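Brinport Residents' Association
Minutes of the general meeting held 29/03/2022
Church hall, Prelimden Road

Search minutes and notices... Go

Share 4 Print

Present: 18 members, as signed in the book. Nattawut Ratanaporn in the chair.

Apologies were received from both members at Orham Terrace and from the ward councillor, who sent a short written report (item 6).

1. Minutes of the last meeting

The minutes were taken as read. One correction: under item 5 the blocked drain was recorded as being outside the chemist. It is on the other side, by the bus shelter. With that change the minutes were agreed and signed.

2. Matters arising

The drain by the bus shelter has been rodded by the council but is still slow. Members living nearby reported standing water on the pavement after heavy rain. The secretary will report it again and ask for a reference number this time.

The noticeboard key has been found. A second key is to be cut and kept at the library desk.

The letter to the bus company about the early service has had an acknowledgement but no proper answer. The secretary read it out. It says the timetable is under review. A member asked whether it had been under review the last time we wrote, and the secretary confirmed it had, in the same words. Agreed to write once more and copy in the councillor.

3. Money

The accounts to the end of February were passed round. The balance includes the grant of £2000 from the Chuensuk Fund, which can only be spent on the shared laundry in Chuensuk House and has to be accounted for separately. Hall hire has gone up and will go up again in the autumn. Subscriptions are coming in slowly and reminders will go out with the next newsletter.

A member asked why the insurance had been paid twice. The first payment was for last year and was late. The insurer has confirmed in writing that cover did not lapse.

The accounts were accepted.

4. Laundry room, Chuensuk House

The chair reported. The old machines have gone and the room has been repainted. The electrician has signed off the new sockets and left the certificate in the office file. There is still a gap in the skirting behind the door, which the landlord has agreed to put right at their own cost.

There was a long discussion about which hours the laundry should be open. Residents on the ground floor want no washing after nine in the evening. Shift workers in the building said that this would leave them with nothing but their days off. The chair asked for a show of hands on a closing time of ten, with no new loads to be started after nine. This was carried, with three against, and will be looked at again in the summer.

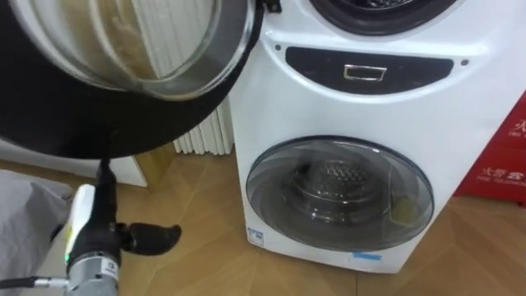

Item 4: the stacked washing machine, upper door open.

Members then went through the draft rules for the room. The following were agreed:

— Bookings to go on the sheet inside the door, in pen, with a flat number.
— One slot per household per day unless the sheet is clear by noon.
— Washing left in a drum after the end of a slot may be taken out by the next person and put on the shelf.
— Doors to be left ajar after use and the rubber seal wiped.
— No dyeing. No horse blankets or dog bedding.
— Faults to be written in the book and a note put on the machine.

There was some disagreement over washing being moved by other people. Two members said they would not want their things handled. Others said that without the rule the room would be blocked every weekend, as it was before. The rule stands, but ten minutes' grace is to be given first.

On charges, the proposal was to collect a small sum per wash through the meter. The meter has not been fitted and there is no firm price for it. Until it is, residents will be asked to put money in the tin. The chair said he was not comfortable with a tin as a long-term arrangement and asked that the meter be chased before the next meeting. Agreed.

Action: secretary to type up and laminate the rules. Chair to chase the meter.

5. Allotment path

The path between the allotments and the back of Orham Terrace is in poor condition at the lower end. The plot holders have put down wood chip at their own expense, but it washes away towards the gate. The council's view is that the path is not adopted. The plot holders' view is that the council resurfaced it in the past and so must have thought it was theirs. One member has a photograph of the works from that time and will look it out.

It was suggested that the association pay for a load of hardcore. The chair pointed out that the Chuensuk money cannot be used for this and that there is not much else. After discussion it was agreed to get one price for the lower end only, to include delivery, and to bring it back to the next meeting.

The gate was also raised. It is being left open at night and deer have been on the plots. A spring is to be tried. If that does not work, a sign.

Action: plot holders' representative to get a price and fit the spring.

6. Councillor's report

The secretary read the report. The main points were:

The consultation on parking in the streets off Prelimden Road will open after Easter. Every household should have a letter. Anyone who does not get one should ask at the library.

The street light at the top of the steps has been ordered but the column is out of stock.

The application to turn the old bank into flats has been sent back for more details on bins and cycle storage. It is not known when it will return.

Members asked that the councillor be thanked, and that he be asked again about the steps. They are used by children going to school and the handrail is loose on the left going up. The light and the handrail are being treated as separate jobs by different departments, and the meeting felt they could be done in one visit.

7. Summer fair

The date is still to be settled. The school field is free on two weekends but one of them clashes with the fair at Orham, and last time that happened both lost stalls. The secretary will write to Orham before anything is booked.

Offers so far: plant stall, cakes, second-hand books, face painting. The bouncy castle firm used before has closed. Several members said they would sooner not have one, as it took up two people all afternoon and the generator was loud. Left open.

The tea urn needs a new element. Agreed to buy one. The trestle tables are in the shed behind the hall and two have woodworm. They should be kept away from the sound ones until someone has had a proper look.

It was agreed that the raffle will go ahead, with tickets to be printed once the date is known. A member offered to ask the shops for prizes again but said she would like somebody to go round with her this time. Names to the secretary, please.

8. Any other business

Hedge on the corner of Prelimden Road: overhanging the pavement and forcing pushchairs into the road. The owner is thought to be away. A polite note will be put through the door.

Litter pick: will meet at the library steps. Gloves and bags will be supplied but the grabbers have to be returned to the council the same week.

Newsletter: copy is wanted by the middle of next month. Items should be short. The last one ran over on to an extra sheet and cost more to post.

A member asked whether the meetings could start half an hour later. Views were mixed and the hall has to be locked by ten. No change for now.

9. Next meeting

To be announced on the noticeboard and in the newsletter. There being no other business, the meeting closed at 9.20.

Signed as a correct record: ..............................

3 comments

Maureen T
Can the rules please say what happens if you miss your slot? I was held up at the surgery once and lost the whole day.

Flat 6
I am one of the three who voted against ten o'clock. Our bedroom is next to that wall. I would ask people to remember it is a closing time and be out of the room by then.

D. Pell
Item 5, I have found the photograph of the path being resurfaced. The council van is in it with the crest on the door. Will bring it next time, or I can drop it in to the secretary.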